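The Case for a Covered Table

The Bjarnason Housing Association manages 848 apartments, and in each of them the kitchen table is the piece of furniture most used and least discussed. Our guidance to residents has long favored bare, wipeable surfaces and plain walls. I believe that guidance should be revised, and I set out my reasons here ahead of the May meeting.

The current text, adopted when the Hilness building was renovated, advises residents to "avoid patterned coverings in small kitchens." The argument is that pattern makes a small room feel crowded. This may hold for a showroom. A kitchen in daily use is judged by other standards, chiefly whether a person wishes to sit down in it at the end of a working day.

A printed cover with leaves and flowers does a good deal of quiet work. It softens the sound of a plate being set down. It protects the surface underneath, which in the Hilness apartments is now 30 years old and cannot be matched by any supplier. It also forgives. A ring left by a cup of tea is far less conspicuous among gray foliage than on a plain white top, and a resident who does not have to worry about the ring will drink the tea in greater comfort.
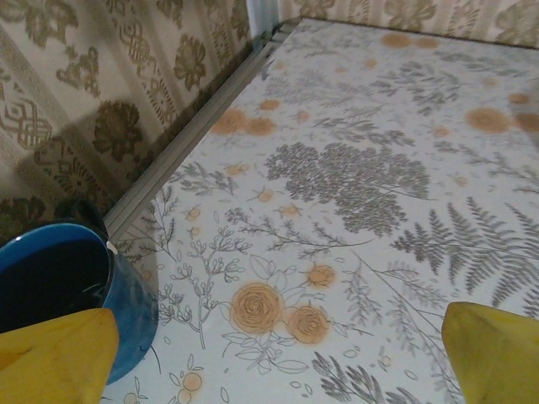

The objection most often raised concerns the combination of one pattern with another. Damask wallpaper, common in our older apartments, is said to demand a plain table. I do not find this persuasive. Muted colors sit together well enough, and many of our residents have lived happily with such pairings for decades without advice from this office. A corner with a pipe running up it will never look like a catalog page, and it should not be asked to.

Cost deserves mention as well. Replacing a worn tabletop through the Griltness contract comes to 184 dollars before labor. A cover costs a small part of that and may be changed whenever the household tires of it.

I therefore recommend that the sentence quoted above be removed and that the choice of table coverings be left entirely to residents. Written comments may be left at the Hilness office.

Roxana Roman
Resident Services, Bjarnason Housing Association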